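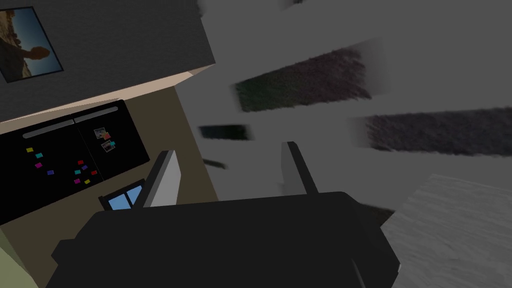

The Payoff Letter

The loan was for 60 months and Graça Falcão had made every payment on it except the last few. The motorcycle was a Savano, dark green, with a dent in the tank from before her time. She had bought it used from the dealer in Morais, who had set up the financing through Sarnimar while she sat in a plastic chair and signed where he put the stickers.

In July she called Sarnimar and asked what she still owed.

"Nine hundred seventy dollars," the man said. "Do you want a payoff letter?"

"What does that do?"

"It says you owe nine hundred seventy dollars."

She said yes to the letter. It came in the mail a week later and said $970, good for ten days. By then three of the ten days were gone.

She had the money. It was in the account where she kept money for the roof. She had not planned to use it for the bike, but her brother Gil had called on the first of the month and said he wanted to buy the Savano from her, and that he wanted to do it right, with the title.

"You can't sell me a bike the bank owns," he said.

"The bank doesn't own it. They have a lien."

"Well, get rid of the lien."

Gil had never bought anything from her before. He had borrowed a good many things. The lawn mower had been at his place so long that her neighbor now cut her grass, and she paid the neighbor in eggs. When she asked Gil how he was going to pay, he said he would get a loan.

"From who?"

"Sarnimar. They already know the bike."

She drove over to Morais that Saturday's worth of errands behind her, parked at the dealer, and found the same man at the same desk. He had lost weight and was wearing a shirt with someone else's company on it. She told him about Gil.

"How's his credit?" the dealer asked.

"I don't know. He doesn't open his mail."

"That's a kind of answer." He turned his screen a little so she could see it, though all it showed was a blank form. "They'll want a cosigner. You could do it."

"I'd be cosigning for my own bike."

"People do."

She asked what the payment would be. He typed for a while. It would depend on the term, he said, and on the down payment, and on what Gil made at the tire place, if he was still at the tire place. He thought $250 a month if they kept it short. She had been paying less than that when the bike was newer.

She went home without signing. At the kitchen table she read the payoff letter again, including the back, where it said that a release of lien would be mailed to the address on file after the funds had cleared. She checked the address on file. It was the apartment on Gultach Street, which she had left four years ago, and she had to call again to change it. A different person answered and asked for her mother's maiden name. Graça gave it. The woman said it did not match.

"I know my mother's name," Graça said.

"I'm sure you do. Could it be spelled another way?"

They tried it another way. It matched with one letter missing. The dealer must have typed it. For nearly five years a company had believed her mother was somebody slightly different.
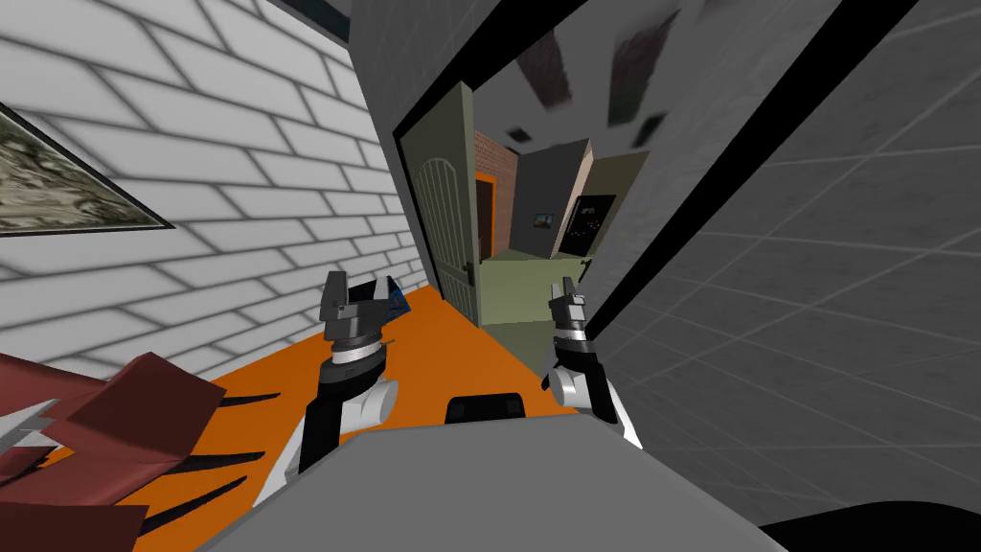 Brick wall and open doorway.

Gil came for supper that night. He brought the mower back, which she took as a sign that he was serious. It was in the bed of his truck with the handle folded down, and he had washed it.

She put the letter in front of him. He read it with his finger under the lines.

"So you pay this, and it's clear."

"Then it's clear."

"Then I get the loan and I pay you."

"If they give it to you."

"The guy said they would if you signed."

She had not told him she had been to see the dealer. So he had been there too, or had called. She got up and turned down the burner under the rice.

"I'm not going to sign, Gil."

He nodded as if she had told him the time. He ate some bread. Outside the neighbor's dog was barking at the truck.

"I'd make the payments," he said.

"I think you'd make most of them."

"That's pretty good, most."

"It's eight months of late fees and then they call me at work."

He laughed, and then he stopped. He said he had wanted to have one thing that had papers. The truck was in Dad's name still, and Dad had been dead since the winter of the big snow. The trailer was rented. He had thought that if he bought the bike from her with a real loan, then there would be something on record, and the next time he went to ask for money he would be a person who had paid something off.

Graça had not thought about it like that. She had assumed he wanted the bike. He did want it, he said when she asked. But he could have borrowed it if that was all.

She got a pad of paper from the drawer by the phone. She wrote down a price, which was lower than the dealer would have said. Under it she wrote an amount for each month, and it was an amount he could find even in a slow season. She wrote that she would hold the title until the end and he would have the key now.

"That won't go on my credit," Gil said.

"No. Go to the credit union for that. They've got a card where you put down your own money first. Start with two hundred dollars."

"And this?"

"This is so I get paid."

He read the page twice and asked what happened if he was late. She had not put anything in about that. She took the pad back, thought for a minute, and wrote that he would owe her a morning's work on the roof for every week. He said that was worse than a late fee. She told him it was supposed to be. They both signed, and she made a second copy by hand for him to keep, and he folded it and put it behind his license.

She mailed the check to Sarnimar the next morning with two days left on the letter. The company wrote back that she was short by $1.12 in interest for the days in transit, and she mailed a second check for that.

The release came in October 2025, to the right address. By then Gil had missed one date and had spent a morning pulling old shingles above the back bedroom. He was slow but he cleaned up after himself. Graça put the release in the folder with the pad page and the title, wrote SAVANO on the tab, and took the ladder around to the other side of the house, where he was waiting to start on the gutter.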